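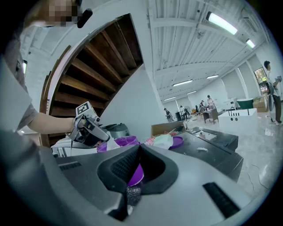

How do I add a filming location to my production in Trerideck?

Open the production, choose Locations in the left menu and press New. You need the address and one contact person before the location can be saved.

4.2 Adding a location

1. Type the name of the location, for example Sekville Harbour.
2. Enter the address and press Find on map. Move the pin if it is not at the correct gate.
3. Under Contact, write the name and telephone number of the person who opens the place.
4. Upload the filming permit as a PDF. The file can be up to 19 MB.
5. Choose the shooting days and press Save.

Note: The location name can have a maximum of 29 characters. Longer names are shortened on the printed call sheet.

Caution: When you delete a location, its permit is deleted also. Download the permit first if the town office may ask for it later.

If the map stays grey, please reload the page and repeat step 2. Error 675 means that the permit has expired. Upload the new one and press Check again.

Section revised 6/25/20 by Heikki Heiskanen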